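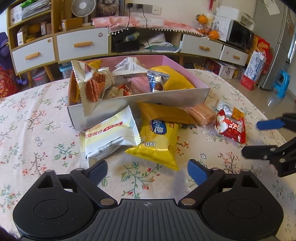 April 17, 2024
Pose tracking, snack box task

Reran the Drolitz visual odometry on the two-gripper set. Left trajectory closes fine. Right one jumps whenever the view is mostly tablecloth. The small flower print gives plenty of corners but they match to the wrong flowers. Inlier count looks healthy right up to the jump, so it is no use as a health check.

Changes:
Raised max features to 3,000. No difference.
Masked both grippers, finger pads included. Before this only the near one was masked, and the second one was voting as static background.
Widened the keyframe gap from 12 to 16. Fewer false loop closures.

With the mask and the new gap, 30 episodes rerun, two still jump. Both have the box low in view and little of the cabinet showing.

Jyoti Solanki wants the relative gripper pose taken from a joint solve instead of two separate maps. Agree, but the Skodari exporter writes one map per device and the February patch never got merged.

To do: gate on IMU residual, rebase the patch, rerun the two bad ones.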